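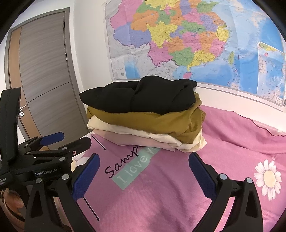
Does a session count towards the folding result if the operator restarts a garment partway through?

A restarted garment counts once, under its final attempt, and the earlier attempt is kept in the log with the status "abandoned". The folding result published by Grostmont uses final attempts only.

Ticket: Disagreement between segment totals and folding result
Project: Vlad (hand-held gripper demonstrations, clothing on beds)
Raised by: Ollelside analysis desk
Handled by: Grostmont data support
Opened: December 23, 2024
Priority: Normal
Status: Resolved, pending confirmation

Summary of fault
The analysis desk reported that the segment table for the bedroom folding set contained 2988 segments, whereas the result sheet had been calculated from a smaller number. The difference was 68. The desk asked whether segments had been lost in transfer from Podeddale.

Checks carried out
The transfer record was compared with the files held at Podeddale. All files were present and no checksum had failed. The fault was therefore not one of transfer.

The segment table was then compared with the result sheet line by line. Every missing segment carried the status "abandoned". Of the garment types in the set, jackets and shirts with cuffs were the most often affected. Under the method, a sleeve must be laid across the chest before the body is folded, and an operator who is not satisfied with the sleeve may open the garment out and begin again.

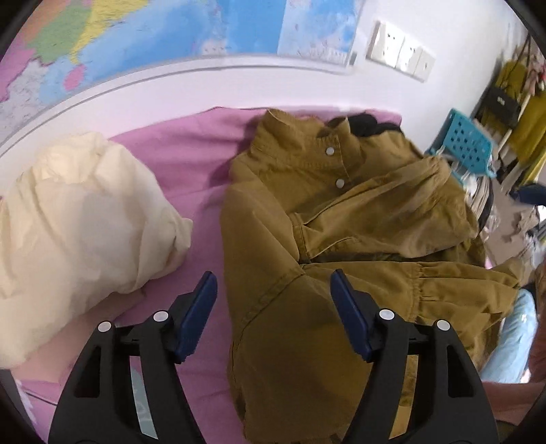 Ollelside replied that the explanation was accepted as far as the totals were concerned, but that leaving restarts out of the result made the method look more reliable than it was. A reader of the sheet would have no means of knowing that jackets had needed a second attempt more often than other garments. The desk asked that the restart rate be given beside the success rate for each garment type.

Response from data support
The request is reasonable and has been agreed. The rule on final attempts was set in October, when the set held few garments with fastenings, and it was not reviewed when jackets were added. The rule itself will stand — changing it now would prevent comparison with the earlier sheet — but the restart rate will appear in a separate column.

Actions
1. Result sheet to be reissued as version 2 with the added column. Done.
2. Note on abandoned attempts to be placed at the head of the segment table. Done.
3. Ollelside to confirm that its own totals now agree. Awaited.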